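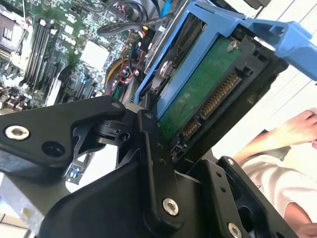

Ticket 2701: Old desktop won't finish starting after holiday decorations database was moved
Opened 25 November 2022
Status: Resolved
Product: Nastum Choir Library, desktop edition

Hello, and thank you so much for reading this, because I know it's a long one! I look after the sheet music catalog for the Condbridge community choir, and we keep it all in Nastum: 1571 titles, every one typed in by hand over more winters than I'd like to admit. I moved the catalog to our second desktop so I could work on the Christmas program at home. Now Nastum opens, shows the logo, says "Reading library" and sits there. I've left it through a whole supper (a slow one, with pie).

What I tried so far:
Restarted the computer, twice.
Reinstalled Nastum from the Vendmont download page.
Copied the library folder over again from the backup drive.

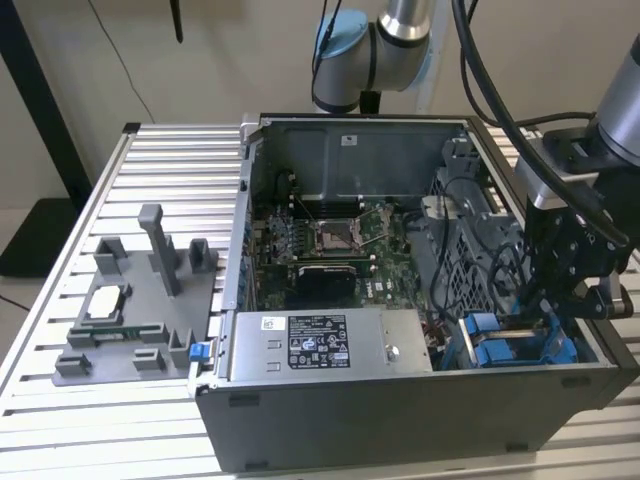 Desktop with the side panel off.

Reply from Vendmont support

Good morning, and what a lovely collection that must be! Please don't reinstall again just yet, your program files are fine. When Nastum stops at "Reading library" it has usually found the catalog but can't find the index that goes with it. Could you look in the library folder and tell me whether there's a file ending in .nix, and how big it is? I'd also like to know the drive letter the library used to live on.
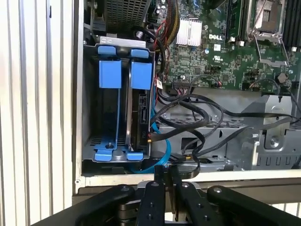

2 min read

Reply from customer

There is a .nix file and it says 203 KB. The library used to be on D, and on this computer it's on E, which I hadn't thought about at all. Our Vestergaard carols are the ones I need first, if it's possible to get at only part of it. The sopranos are asking.

Reply from Vendmont support

That's the trouble, then! The index still points at D. Close Nastum, rename the .nix file to old.nix, and hold down Shift while you open the program. Choose "Rebuild index" and pick the folder on E. Let it run even if the bar seems stuck at the halfway mark, it does that with long composer lists.

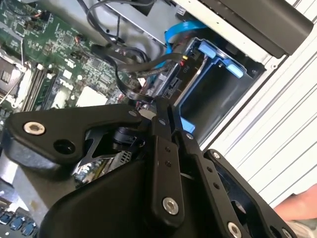 Inside the computer case.

Reply from customer

It worked! The rebuild took 6 minutes and everything came back, carols included. The only odd thing is that my borrowed-copies list now sorts by title instead of by singer, but I found the setting under View and put it back. I'll be copying the folder again in January when the spring music arrives, so I've printed your steps and taped them inside the cupboard door. Thank you, thank you, and please close the ticket whenever you like.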